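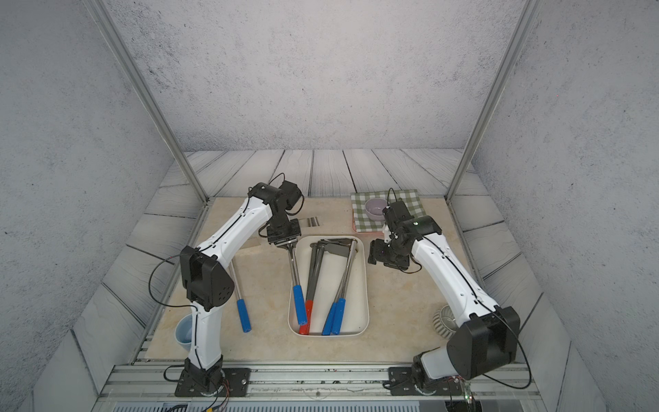 Utensil tray and bench finishes

Page 3 of the Flodero kitchenware gallery. Tools are stored flat, long shafts in the tray. Colour is kept to blue and grey where stock allows.

Tray: white, rectangular, rounded corners, shallow rim. Catalogue no. 1251.

Utensils: long stainless steel shafts. Blue handle on the one held over the tray and on the one lying to its left.

Spatula: flat stainless steel blade, on the tabletop.

Bowl: light blue, pale interior, far left.

Surfaces: beige marble-patterned top, light grey speckled panels behind.

Updated January 22, 2020.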